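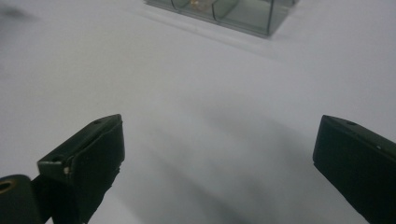

Pads on the hand-held unit go bad faster than pads on the arm, a reader at the Sotley site wrote after the last version of this page, and asked for the steps in order, with the torque left out and the cleaning put in. So the page has been redone. It covers the two-finger hand-held gripper used with the Nadham cell. The fingers on the arm take the same pads, and the steps from 3 on are identical for them.

## What you need

- One pair of pads, part 434
- Hex key for the fingertip screws
- Plastic scraper
- Isopropyl alcohol and lint-free wipes
- Thin double-sided tape, cut to the pad width
- A plain white work surface with even light

A white surface matters more than it sounds. Crumbs from an old pad are dark and easy to lose on a gray bench, and any that stay behind end up under the new one.

## When to change them

Look at the inner faces with the fingers wide open. A slightly rough pad is fine. Change the pair if an edge has started to lift, if it looks ragged along the lower end where it meets the finger, or if you can move the pad with a thumbnail. Small chips on the outside of a fingertip don't count. Log them and carry on.

Always change both pads. One new and one old will pull a light object to one side when the grip closes.

## Steps

1. Disconnect the encoder cable and open the fingers all the way.
2. Wipe down the outside of both fingers and the rod ends. Keep alcohol away from the brass ring.
3. Lift the old pad from the lower end with the scraper. Go slowly - the finger is plastic and it gouges.
4. Roll off the leftover adhesive with your thumb, then wipe the face twice with alcohol. Let it dry.
5. Lay the tape on the finger, not on the pad. Trim it flush.
6. Set the new pad starting at the tip and press downward. Hold it for a slow count of thirty.
7. Check that the fingertip screws are snug. Don't lean on them.
8. Close the fingers until the pads just touch. They should meet along the whole face. If you see light at the tip, loosen that fingertip, square it up and close again.
9. Reconnect the cable.

Leave the unit open overnight if you can. At Pattinasarany we do pads on Sunday evening so they have set by the morning shift.

## Zeroing

New pads change the closed position, so the old zero is wrong. Close the fingers by hand, hold them, and run the zero command from the cell menu. The raw reading on our unit sits at 2816 with fresh pads. Yours will differ, so write it on the card in the case and compare it next time.

Then do a reach check. Put a small clear-walled box on the white surface, straight ahead of the open gap, and bring the gripper toward it until both fingertips are level with the near wall. Close gently and lift. Do this 3 times. Glass shows slipping sooner than cardboard does, but use a box you can afford to drop.

If it slips every time, the faces aren't clean. Wipe the pads with a dry cloth first, then with a barely damp one. If it slips only now and then, go back to step 8.

Spare pads are kept at Ikgate, in the drawer with the cables.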